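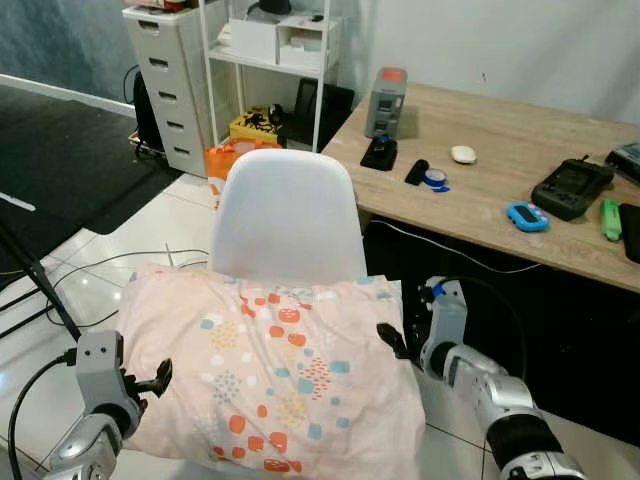
Fig. 1. Head view, pillow task. Both grippers open the discussion at the sides of the pillow.

Teaching by Demonstration, Handout 3
Soft things, two arms
Notes by Kausar Butt. Practical sessions: Ilham El Fassi.
4 February 2021

Last time we moved rigid blocks and everyone came away feeling rather good about themselves. This week it is pillows.

3.1 Two ways of showing

By hand (kinaesthetic teaching). You take hold of the arm and walk it through the job while it records its own joint angles. You feel the weight and the contact directly, so people learn it in minutes. With two arms it is less charming. You have one hand for each, none for the pillow, and your own head and shoulders are in every camera view. A policy trained on that footage may conclude that a postgraduate is a necessary part of the process.

By remote control (teleoperation). You stand back and drive the arms through a leader device. The cameras see only what the robot will see when it works alone. The price is touch: on our Vatard leaders you get no force at all, and you will squeeze far too hard for the first hour. Everyone does, including the author of these notes.

For the rest of the term we use remote control, except for the short exercise in 3.4.

3.2 Why a pillow

A block has a pose: six numbers and you are done. A pillow has a shape that depends on what you last did to it, plus the chair it is sitting on. Look at the creases in Fig. 1 where the upper edge meets the base of the backrest. Your state vector does not contain those. The head camera does, up to a point, and that is what we ask the policy to learn from.

Note also where the fingers are. The left gripper points towards one side of the pillow and the right is just beside the other, near the rear of the chair. A two-finger gripper wants an edge or a fold, and pressing it into the middle of the cushion is a good way to collect footage of a robot pressing a cushion.

3.3 Rules for recording

Start each episode from the home pose. Wait one second before moving.
Look at the head view on the monitor and leave the pillow itself alone. If you can see a corner and the robot can't, your demonstration relies on information it will never have.
Move both arms at a steady pace. Long pauses while you think get copied faithfully, and the result is a robot that appears to be having doubts.
If you drop it, carry on and pick it up. Recoveries are useful. Swearing is not recorded but is audible next door.
Vary the starting position of the pillow between episodes. The Orkstead set from October has 1407 episodes, in nearly all of which the pillow starts in the same place. The policy trained on it is superb at that place.

Each pair records 30 good episodes. Allow around 41 minutes, plus arguing.

3.4 Exercise

(a) Record nine episodes by hand, one arm only, pulling the pillow towards you by its edge.
(b) Repeat by remote control.
(c) Plot gripper speed for both. Comment on the pauses, and on whose they are.

Label files with pair number, method and episode. Last year we received several called "final", and one called "final pillow REAL", which was a block.

Reading for next week: the Mikonwood lab notes on action chunking, first half. The second half contradicts the first and we will get to it in Handout 5.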